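Ceramow Materials Lab, Purba Building
Monthly Safety Checklist: Hydrogel Casting and Tensile Testing

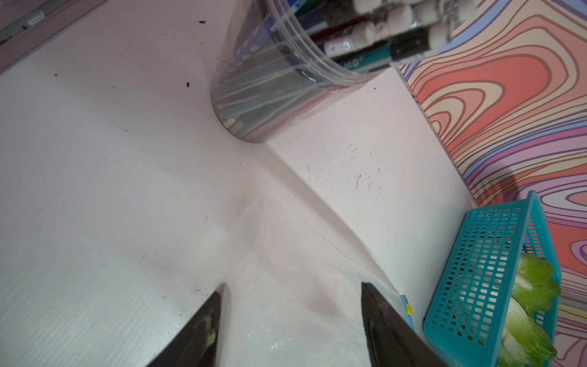

Frøydis Lindqvist asked that the glove box inspection be split from the general storage items, as the two were signed off together last time and the glove ports were missed. They are now separate lines.

Inspection month: September 2022
Inspected by: Anjani Nair
Rooms: casting room, test room, chemical store

CASTING ROOM

Fume hood airflow alarm tested -- OK
Hood sash moves freely and holds at the marked height -- OK
Glove box ports checked for cracks -- Left port has a hairline crack near the cuff ring. Do not use until replaced. Tag is on.
Glove box pressure gauge reads within range -- OK
Monomer bottles labeled with date opened -- 2 bottles without a date. Returned to Cleiton Bezerra to sort out.
UV curing lamp interlock cuts power when door opens -- OK
UV face shields present and not scratched -- One shield badly scratched, thrown out. New one ordered.
Gel molds cleaned and racked after use -- Needs work. Residue on the large glass plates.

Comment: Acrylamide powder is still being weighed on the open balance when the hood balance is busy. This has to stop. Book the hood balance or wait for it.

TEST ROOM

Tensile machine emergency stop tested from both sides -- OK
Splash and fragment guard fitted -- OK, but the lower hinge is loose
Grip faces free of old gel -- OK
Load limit posted for each cell -- The 400 N card is there. The card for the larger cell has fallen off and needs to be put back.
Floor dry around the swelling baths -- Not OK. The drain hose on bath 4 drips at the clamp.
Lab coats and safety glasses worn -- OK

Comment from Leonie Trummer: The fiber-reinforced samples let go much harder than the plain gels. I would like the guard closed for every pull, including the slow ones. Can we write that into the procedure?

Reply: Yes. Added to the June version of the procedure as a correction, page 2.

CHEMICAL STORE

Acids and bases on separate shelves -- OK
Spill kit sealed and complete -- Kit opened, absorbent pads missing. Restocked during the visit.
Waste containers closed, below fill line -- OK
Eyewash run until clear -- OK
Safety sheets match stock -- Sheet for the new crosslinker not in binder

OPEN ITEMS

Glove port, left side: Anjani Nair
Undated bottles: Cleiton Bezerra
Guard hinge and load card: Leonie Trummer
Hose clamp, bath 4: building maintenance, request sent
Crosslinker sheet: Frøydis Lindqvist

Glove box stays out of service until the port is changed and the leak test is signed.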